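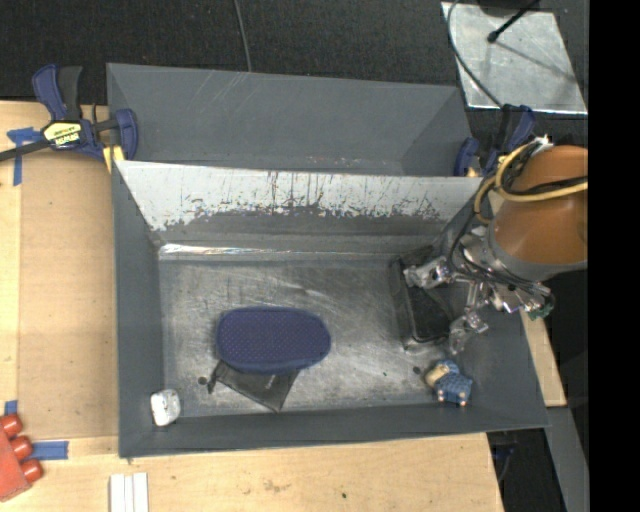
Things That Hold Other Things

Print this page | E-mail this page

By Yupin Phromma

Look around the room you are in and try to find something that is made to hold something else. A drawer is one. So is a backpack, a cup, a pocket and an egg carton. People call these things containers. To contain something means to keep it inside.

Containers come in many shapes. The big gray bin has sloping walls and an open top. Inside it are a navy blue oval case, a flat black pouch with a drawstring, and a black tray with a raised rim. Each of those can be a container too, even though they are lying inside a bigger one.

Bins

A bin is a big, simple container with no lid, or with a lid that lifts right off. You can see what is in it from above and reach in with your whole hand. Bins are good for things that are all different sizes, like toys.

Many bins have walls that slope outward, so the top is wider than the bottom. When bins like this are empty, one can sit down inside another. This is called nesting. A stack of nested bins takes up much less room than the same bins standing side by side.

Bins get scratched. Every time something hard slides across the bottom it can leave a small mark, and after a while there are marks all over. The floor of the gray bin has many fine scratches and some pale, worn patches. A scratched bin still holds things as well as a new one.

Cases

A case closes all the way around what is inside. Some cases are stiff, and a stiff case keeps its shape when something presses on it. Eyeglasses often go in stiff cases, and so do musical instruments.

Look at the ends of the blue case. They are rounded. Round ends slide into a bag easily and have no sharp corners to poke through the cloth.

Pouches

A pouch is a small, soft bag. An empty pouch lies flat, and a full one takes the shape of whatever you put in it – a pouch of marbles looks lumpy, and a pouch with a book in it looks square.

A drawstring is a cord that runs through a tunnel of cloth at the top of a bag. When you pull the cord, the cloth bunches up and the opening gets small. To open the bag again, you spread the bunched part with your fingers.

Soft pouches keep things from being scratched, but they do not stop them from being squashed. For that you need a case.

Trays

A tray is shallow, which means it is not very deep. The raised edge is called a rim. Without a rim, a pencil or a bead would roll right off. Trays are easy to look into, so people use them for small things they want to find quickly.

What about very small toys?

Little toys slide to the corners of a big bin or end up under something else. The toy figure with the blue body is near one corner, and a small white block is near another. If you have 200 beads, a big bin is a poor place for them. Put them in a pouch or a jar first, and then put that in the bin.

Try it yourself

1. Find 9 small things and 3 containers: one stiff, one soft and one shallow. Ask a grown-up before you borrow anything.
2. Decide which container is best for each thing.
3. Tip each container gently to one side. See what moves.
4. Swap the things around and tip again.

Words to know

Container: something that holds other things
Nesting: fitting one container inside another
Rim: the raised edge of a tray or cup
Shallow: not deep

Contact us | © 2021 Drirnenex | Back to top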